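Capsule wardrobe people, how do you handle knits?
Home > Clothing and Laundry > General

trerberg_tess
14 Aug 2025
I did the big cull in March and got down to 70 pieces, shoes included. Very proud! But my jumpers are killing me. I hang them and they get those pointy shoulder bumps, I fold them and the pile falls over every time I want the grey one (it's always at the bottom).
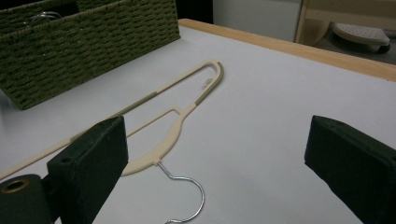

My flat only has the one narrow robe and a single drawer, so whatever I do has to fit in there. Mum says fold everything. My sister says Mum is living in 1985. What do you lot do?

Ekel
Mum's right. Never hang a knit. I've got a Stefanou cardigan I've worn for years and it has never been near a hanger, still the same shape.

gisarix
Disagree, sorry. Thin merino is fine hung up if you fold it in half lengthways and drape it over so the armpit sits at the hook. No bumps. Chunky stuff, yeah, fold it.
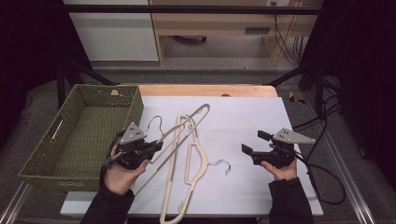
Also 70 is loads. I'm on 40 and I work in an office where people notice what colour your socks are.

Ekel
The drape thing takes ages and then you get a crease across the tummy instead. Swapping one problem for another.

gisarix
Takes five seconds mate. And the crease drops out by the time you've had your coffee.

Mojtaba Mazandarani
Roll them and stand them up in the drawer like a row of books. You can see the grey one straight away. I have 203 items in my wardrobe and no intention of culling any of it, so ignore me on the capsule question, but the rolling works.

trerberg_tess
203!! Where do you keep it all? Rolling might be the go, though the drawer is pretty shallow. I'll try it with the thin ones tonight and do gisarix's drape for the rest.

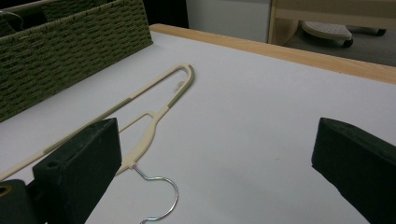 Cream hanger, rounded loop at the end

Ekel
You've got that backwards, thin ones drape, thick ones roll. And steam the bumps out of the ones you've already hung, don't iron them. I flattened the ribbing on a good jumper that way and it never came back.

trerberg_tess
Oops, yes, other way round. Steamer's at Mum's so I'll have to admit she was half right when I go and get it.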